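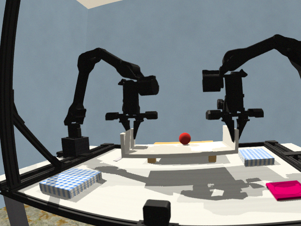 A simulated result should never be published without its failure definition. I have reviewed lab procedures at Skotari since March, and most of the disputes that reach my desk come back to this point. One team reports a success, a second team replays the same log and reports a failure, and both are correct under their own rules. Take the two-arm tray task. Each gripper has its fingers at one end wall of the tray, and a red ball sits loose on the tray with no front wall to stop it. Does the run fail when the ball leaves the tray, or when it touches an end wall? Is contact with one of the checkered boxes on the table a fault? The render cannot answer. The written procedure should, and usually it doesn't.

The Butow guideline asks for 400 episodes per reported figure. I have no quarrel with the number. My objection is that the guideline spends 20 pages on sample size and a single sentence on termination criteria. In our own audit we re-scored 1,794 episodes under 2 readings of that sentence, and the success rate moved by up to a fifth. More episodes would not have helped.

I would make three changes. First, termination conditions should be written as code and stored with the log. Second, table clutter should be declared, including whether its position is fixed or randomised. Third, friction and contact settings should be recorded for every object the arms or the payload can reach. Lucero already does the first and third, and its reports are duller and much easier to check.

The usual reply is that this burdens small labs. It adds an afternoon to the first project and very little to the next. A lab that can tune a contact solver can fill in a form.

Toshiko Takagi
23/05/2026

Comments

mdk_controls: Agree on termination. Disagree on friction, as half the simulators won't export it cleanly.

Prairie Integrator: Does the Galler template cover clutter? Ours was silent on it last I checked.

T. Takagi: It has a free-text field, which people leave blank.

Related
Reading a contact log
Who signs off a simulated test?
Galler template: revised fields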